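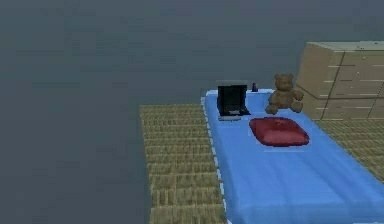 ## Skivutero rooms: notes for people writing household tasks

Skivutero is a set of simulated bedrooms and living spaces for testing tidying and fetching policies. This card covers the rules for scene files, object names and task text. It applies to everything merged since February.

### Before you add a scene

- Keep furniture and loose objects in separate files. A bed is furniture, a pillow is not.
- Soft items (pillows, teddy bears) are rigid bodies in this release. Say so in the task notes if it affects the grasp.
- Put no more than 7 loose objects on one surface.
- Leave the backdrop plain grey. Walls are only needed where a task uses them.

### Naming

Use the plainest word that a visitor to the room would use. Where an object could be two things, the label stays general until the asset owner confirms it. "Small round object, purple" is a valid label – "plum" needs a sign-off from Isla Sutcliffe or Vaughan Hoani.

Don't write left or right in task text without saying whose. We use the robot's base as the reference, including for tasks that start with the arm out of view.

### Fragile and tall items
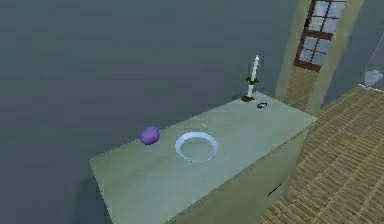

*Render: Mahtab Daneshvar, Skivutero scene set*

Candlesticks, glassware and anything taller than it is wide count as fragile. For these:

1. Set a keep-out zone of 80 mm on all sides.
2. Score a topple as a failure, even if the target object was delivered.
3. Record contact with neighbouring items, however light.

A dish on the same cabinet top as a candle is not fragile under this rule, but the arm's path to it must still respect the zone. Candles are always unlit.

### Review

Each scene needs 3 test runs with different seeds before merge. Attach the logs. Carolina Nogueira checks labels, Réjean Desjardins checks physics settings. Reviewers don't approve their own scenes.

### Known problems

- Thin objects can sink slightly into cabinet tops at the default time step.
- Woven floor textures shimmer at low resolution. Fix pending.
- 13 older scenes still use the previous naming rules. Please don't copy from them.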